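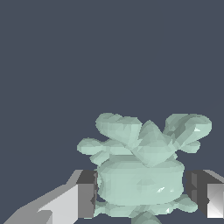
Is a two-finger gripper good enough for oddly shaped parts, or should I pay more for one with three fingers?

Zinhle Mtshali
I'm comparing the Gallegos two-finger with the Stokar three-finger for picking up irregular plastic models. Same arm and controller for both. I've only got the budget for one, and so far I've been working in simulation.

Khanyisile Ntuli
Two fingers will do if every part has a pair of roughly opposite faces you can close on, and the grip line passes near the centre of mass. We tested both types at Ultarbridge on lumpy shapes, 3,603 simulated grasps in all, and most of the two-finger failures were parts turning about the line between the fingertips. Softer, wider pads cured a lot of that. The three-finger was better on round things but kept catching on anything that stuck out, and it took us 4 days to get the approach angles sorted.

Check your collision shapes before you trust any of it. If the simulator wraps each part in a simple hull, the fingers will stop short of the hollows and your numbers will be wrong for both grippers. Split the mesh into convex pieces and run it again.

Rutetti
Depends on the part. I'd get the two-finger, it's cheaper and you can print new tips.

Zinhle Mtshali
Thanks both. I was using a single hull for everything, so I've redone the 14 worst parts with split meshes. The two-finger holds all but two of them now – the ones left are long and thin and still swing when the arm speeds up. I'll try wider pads on Saturday before I order anything.

Khanyisile Ntuli
Try a slower lift on those as well. Halve the acceleration for the first bit of the move and leave the grip force where it is.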